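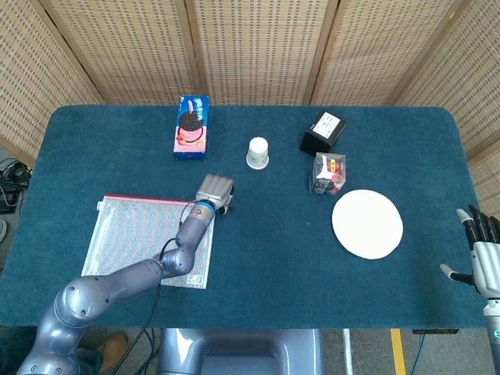
A zipper pouch is a small flat bag closed along one side by a slide fastener. It is used to hold papers, pens, sewing supplies, toiletries and other light items that would otherwise get lost in a larger bag or drawer. Most are made of cloth, leather or plastic. Plastic ones are often translucent, with a zip in a strong color such as red, so that the contents can be partly seen and the opening found quickly. Some carry a small label near one corner.

Construction

The simplest pouch is made from two panels joined on three sides, with the zipper set into the fourth. Sewn pouches have the zipper tape stitched to each panel before the sides are closed. Plastic pouches may be welded instead, using heat and pressure along the seam. Welding leaves no needle holes, but the join can split if the bag is overfilled.

Thin plastic sheet tears easily once it has been nicked. For this reason many makers use sheet with a grid of threads inside it. The threads stop a small tear from running across the panel - the same idea is used in sailcloth and tarpaulins. The grid makes the sheet less clear, and printed text seen through it can be hard to read.

The zipper

Pouches usually have a coil zipper, in which the teeth are formed from a continuous plastic spiral. Coil zippers bend well and can follow a curved edge. Short fabric tabs are sometimes added at the ends of the track to give the fingers something to hold while the slider is moved.

The slider is the part most likely to fail. As it wears, its two plates spread apart and no longer press the teeth together, so the zipper opens behind it. Squeezing the plates gently with pliers will often put this right for a time. Zippers on school pouches tend to wear out before the panels do.

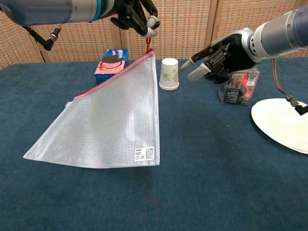
Magdalini Pappas has written that a pouch should be judged by its corners, where the zipper turns or ends and the strain is greatest, and that a reinforced corner adds more life than a heavier panel.

Sizes and use

Document pouches are generally cut a little larger than the paper they are meant to hold. The Mornberg town archive keeps loose receipts in pouches of 15 by 18 centimeters, with no more than five bundles in each. Its handling guide, revised in November 2024, advises against storing photographs in soft vinyl, which can stick to the print surface.

See also

Pencil case
Slide fastener
Document wallet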